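About Harju

Hi, and thanks for clicking through to the page hardly anyone reads. I'm the one behind Harju, a small school of bookkeeping for people who would sooner be doing almost anything else. I teach sole traders, café owners, dog groomers, tilers and the odd very patient musician how to keep their own books, and how to stop dreading tax time.

I started out in the back office of a plumbing supplier called Dikel, where I did payroll and chased invoices for years. The tradies who came to the counter kept asking me things on the side. Could they claim the ute? What was a BAS, really, and why did it turn up just when they were broke? I'd scribble answers on the back of delivery dockets, and after a while I had regulars. One arvo my boss suggested (kindly, I think) that I might like to do it somewhere else.

So I did! The first classes ran at my kitchen table, three people at a time, with a slow cooker going in the background and my kids wandering through asking for the charger.

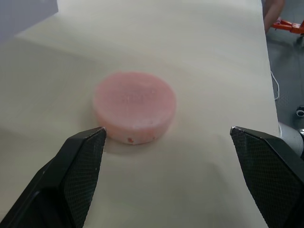 These days we're in two rooms above the Cuvness arcade, up the stairs beside the shoe repairer. There's a kettle, decent chairs and a window that only opens if you thump it. We've had 78 students finish the full course so far, and quite a few of them still come back in February with a cuppa and a question about super.

The full course is five evenings, starting at 6.30. Bring your own receipts, however grubby. I've seen them in shoeboxes, in an esky, and once in a pillowcase, and I promise I won't pull a face. We sort them together on the first night, and after that we get into invoicing, GST, wages and what to do when a customer just won't pay. That last one always runs over time, because everybody has a story.

I also run a shorter session called Plelex, for people who already have the software and have made a bit of a mess of it. Bring your laptop and your login. We'll untangle the duplicates, match up the bank feed and get you to the point where the numbers make sense to you.

I don't lodge returns and I'm not a tax agent, so if you need one of those I'll tell you to go and find one. What I can do is send you in organised, and that usually makes for a shorter appointment.

If you'd like a spot, use the contact form or ring in the morning, when I'm at my desk. Evenings I'm teaching, so leave a message and speak slowly when you get to your number.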